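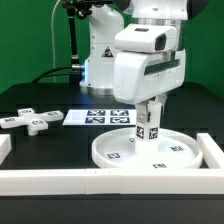 Robot arm gripping a white peg, with the lower end of the peg in a shallow round tray.

Print this page | E-mail this page

Search this site: Enter keywords Go

How to Match New Members With Mentors in a Student Club

If your club takes in a batch of new people every fall, you have probably seen what happens to the quiet ones. They come to the welcome night, they eat a slice of pizza, they sign the sheet, and by midterms you can't quite remember their faces. Giving each new member an older student to look out for them is the best cure I know, and it costs next to nothing. I ran the matching for Wirkness, our outdoor and service club at Niduvton, for three years, and I made a fair number of mistakes in the first of them, so I hope you'll let me ramble a bit and save you some grief!

Before you start

Decide who the program is for. We kept ours to people in their first semester with the club, whatever their year in school. A junior who transferred in can feel just as lost as a freshman (maybe more so, when everybody assumes she knows where things are). Then ask the older members who would like to take someone on. Please do ask, and don't assign. In my first year I simply put the whole leadership team down as mentors, and two of them never sent so much as a hello.

You'll also want a place to meet that isn't too grand. We used the lounge on the ground floor of Stubbs, which has saggy couches and a microwave and can be reserved for free by any registered group. Put in for it early, as the dance teams snap up the evenings.

Step 1. Write a short form

Keep it to 6 questions. I know it's tempting to ask for more, and I once sent out a form so long that people gave up at the part about favorite movies. The ones that earned their keep for us were:

- What are you studying, or thinking of studying?
- Where did you grow up, and how far from campus do you live now?
- Which evenings are you usually free?
- What do you hope to get out of the club this year?
- Would you like someone who'll check in often, or someone you can reach when you need them?
- Is there anything you'd like us to know before we pair you up?

The fifth question is the one I'd fight for. Some people love a text every other day and some people find it exhausting, and you can't tell which is which from looking at them across a room. Give the mentors the very same form, with the wording turned around, so you can lay the two side by side.

We made ours in Bandex because the student activities office had already set up an account for us. Paper is perfectly fine if your club is small. Whatever you use, say at the top who will read the answers, and then stick to it.

Step 2. Get the forms back

Hand them out at the second meeting of the year. The first one is mostly people wandering through to see what you are, and you'll end up matching folks you never see again. Our mailing list had 526 addresses on it, most of them collected at the activities fair from students who wanted the free pen, so sending the form to the whole list was a mess. Give it to the people who came back.

Allow one week and send one reminder. If somebody turns it in late, be kind and take it anyway, but let them know they may get whichever mentor is still open.

Step 3. Make the matches

Set aside an evening for this, with one other person to talk it through with. Write each name on an index card, with the answers boiled down to a few words, and spread them out on the floor. I've tried doing it on a spreadsheet and I always ended up back on the floor with the cards.

Start with schedules. It sounds dull, but two people who are never free at the same time will not become friends, no matter how much they both love kayaking. After that, look at how often each person wants to hear from the other. Only then would I look at majors and hobbies. Having the same major is nice for swapping notes on professors, but some of our happiest pairs had nothing in common on paper – an accounting senior and a first-year dance student still go camping together every June.

If you have more new members than mentors, it's all right to give a willing mentor two. I wouldn't go to three. And read that last question on every form before you call anything final, even when it's getting late and you'd like to go home.

Step 4. Introduce them

We went back and forth on whether to make a big reveal of it, with ribbons and clues and so on. Some clubs adore that, and if yours does, go right ahead! Ours was a shyer bunch, so we sent each pair a short note with both names and then had a supper in the Stubbs lounge a few days later. Something like this works well:

"Hi to you both! You've been paired for this year's mentor program. We'd love for you to say hello before the supper, and to sit together when you get there. If anything feels off, write back to this address and we'll sort it out quietly."

At the supper, give them something to do with their hands. We put out soup fixings one year and cookies to decorate the next. The cookies went better.

Step 5. Look in on them

After 4 weeks, write to everyone separately and ask how it's going. Write to the mentors too, as they get discouraged when a new member doesn't answer. A lot of the time the new person is swamped and a little embarrassed about not replying, and a gentle word from you gets things moving again.

When a pair really isn't working, change it without any fuss. You don't need to find out whose fault it was. Tell both of them that you're shuffling a few matches, thank them, and move on to the new one within the week so that no one is left dangling.

What it cost us

Supper was the main expense, and we covered it from dues. The index cards came out of my desk drawer. Ask your activities office whether it has money for welcome events, and ask before the semester starts if you can, because ours was usually spent by the time the leaves turned.

Comments (3)

campfirekate wrote:
We're a tiny club and did this with paper forms. The check-in question was a great idea. We had one pair that was totally mismatched on it and I would never have guessed.

guest wrote:
Do you tell new members they can say no to having a mentor? A couple of ours didn't want one and felt awkward about it.

Reply from the author:
Oh yes, please do! We added a line at the top of the form saying it was optional. The few who skipped it were still invited to the supper, and they came for the cookies.

Print this page | E-mail this page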